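Every August I forget how bad the last one was and offer to host the cousins' reunion at the lake. This year's count came to 60, which is a lot of people to put on one lawn in Rirkside, especially a lawn with a slope. Anything round ends up by the dock.

I started planning early, on 12/03/2018, with a pot of coffee and an optimism that didn't survive the pot. Hauwa Bassey wanted long tables. Thijs Nijs wanted everyone on blankets, which is easy to say when your knees are still under warranty. We went with long tables and a few blankets for the young and the proud.

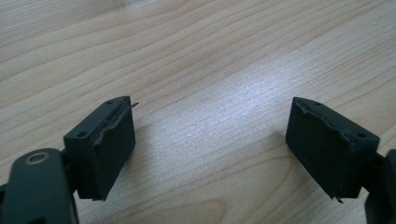
Light wood, curvy grain, plenty of glare.

Next came the food argument. I have now eaten enough potato salad at these things to hold opinions on it, and mine is that three people should never be told to "just bring a side." We ended up with potato salad, the other potato salad, and a thing with raisins that went home the way it came. Abilio Benítez ran the grill and would not be spoken to.

Drinks I handled myself. I bought 100 lemons and squeezed until my hands smelled like furniture polish.
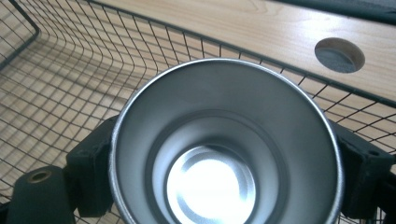 How much ice do you need for an afternoon party?
Plan on a pound and a half per guest, and more if the coolers sit in the sun. Buy it that morning.

I bought 20 pounds, so you can do that math and enjoy it more than I did. Kayode Dauda drove to Povedora for more and came back with ice, a kite and no receipt.

The games went fine until the sack race met the slope. I had pictured it running across the hill. My uncle had pictured it running down, and he had the whistle.
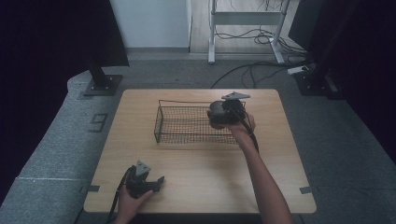

He also picked the winner, a nephew who crossed the line mostly on his side and was very gracious about it. By then the mosquitoes had arrived, so we lit the citronella candles and moved everybody up to the porch, where the raisin thing was waiting.

Next year it's Oluwatosin's turn. Her yard is flat. I've checked.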